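# The Trousers on the Hanger

*Small habits for the wardrobe, from a man who presses clothes for a living*

Yannick Sabatier was 11 years old when his aunt in Cáceres gave him his first pair of trousers to hang. He did it badly. She took them down, shook them once and gave them back to him, without a word. "I hanged them four times that evening," he told me, and then he corrected himself: "Hung. I hung them."

Today he runs Cladero, a repair and pressing shop in the old part of Sulthorpe. The shop has one long table, two irons and a rail which goes from the street door to the back wall. In October, when people bring their winter clothes out of boxes, 704 garments passed over that table. Most of them, he says, needed only to be hung in a correct way some months earlier.

His advice begins with the hand. Trousers should be picked up from the top, by the waistband, and held high so that the legs fall down by their own weight. Then you wait a moment. The cloth finds its line, and you can see if one leg is turned. Many people do this work on the bed, where the fabric lies in small folds that are pressed in later without anybody noticing.

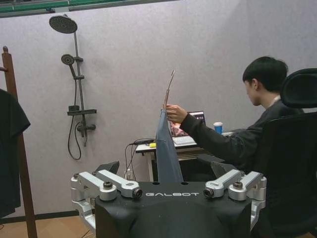 After this comes the question of the hanger, and on this matter Yannick has strong opinions. He doesn't like the thin wire ones that come back from the cleaner. For heavy wool he prefers a clamp that closes on the hems, with the waist hanging down, as the weight of the upper part pulls the legs straight. For cotton he folds the trousers over a bar, always a little off the middle – the crease at the knee is then less visible when one sits.

He also asks his customers to leave space. A rail that is too full makes new creases faster than an iron can remove them. In his own wardrobe at home there are 38 hangers, and he doesn't allow himself to buy another one. If a new shirt comes in, an old one goes to his cousin.

A good hanger isn't expensive. The ones he sells are made by Plitico, a small workshop outside the town, which turns out 2,000 of them each season. He showed me how the clip is lined with felt, and he closed it on my finger to prove that it leaves no mark. It left a small one.

Before I went home he pressed the jacket I was wearing. It took six minutes, and he told me to hang it up as soon as I arrived.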